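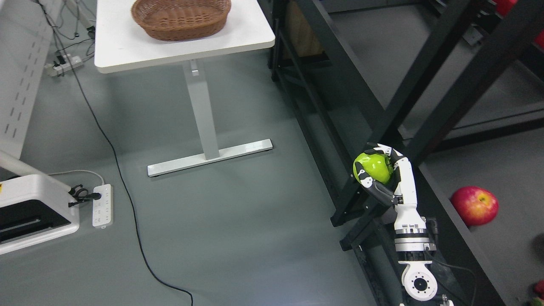 **1/** Apples this week. I bought too many at the Tarisow market on Wednesday and I've been sorting them out since. Putting my notes in one place so I stop answering the same question in replies.

**2/** The green ones are for pie. They're hard, sour, and they hold their shape in the oven. If you cook a soft red apple for an hour you get sauce with a crust on it. Fine if you wanted sauce.

**3/** The red ones with the yellow-green streaks are for eating. They bruise easily, so they don't go in the bottom of the bag. I learned that on the bus back from Setport with a bag of potatoes on top of them.

**4/** Storage. People keep telling me to put apples in a nice basket on the table. A wicker basket is good for what you'll eat in the next few days because the air gets through. The rest should be somewhere colder. I use the bottom drawer of the fridge.

**5/** I also use metal shelving for the overflow. Steel is easy to wipe down and doesn't hold a smell. My old pine shelves smelled like onions for two years.

**6/** Lay them out in one layer if you have the room. If one goes bad it takes the ones touching it. Check every few days and pull anything soft.

**7/** Someone asked about the shine. Store apples are often waxed. It's safe to eat. If it bothers you, warm water and a brush takes most of it off. Wash right before eating, not before storing.

**8/** Keep them away from bananas and potatoes. Bananas push the apples along too fast, and the apples make the potatoes sprout. Mine are now on opposite sides of the kitchen.

**9/** Cost, for the person who wanted numbers: there's a stall at the market called Ragab that sells by the crate, and a crate works out cheaper per pound than the supermarket in Grirnberg. Only worth it if you'll get through the crate. I live alone and I barely do.

**10/** Pie recipe, short version. 4 large green apples, peeled and sliced. Half a cup of sugar, a spoon of flour, cinnamon, a squeeze of lemon. Double crust. 425 for 15 minutes, then 350 until the juice bubbles through the slits. Let it cool before you cut it or it runs everywhere.

**11/** You can mix in one red apple if you like it sweeter. Cut it thicker than the green ones so it doesn't disappear.

**12/** Peels: I boil them with a cinnamon stick, strain it and drink it hot. You can freeze them in a bag until you have enough for a pot.

**13/** Next is applesauce with whatever has gone soft by the weekend. I still need to find the lid for the big pot.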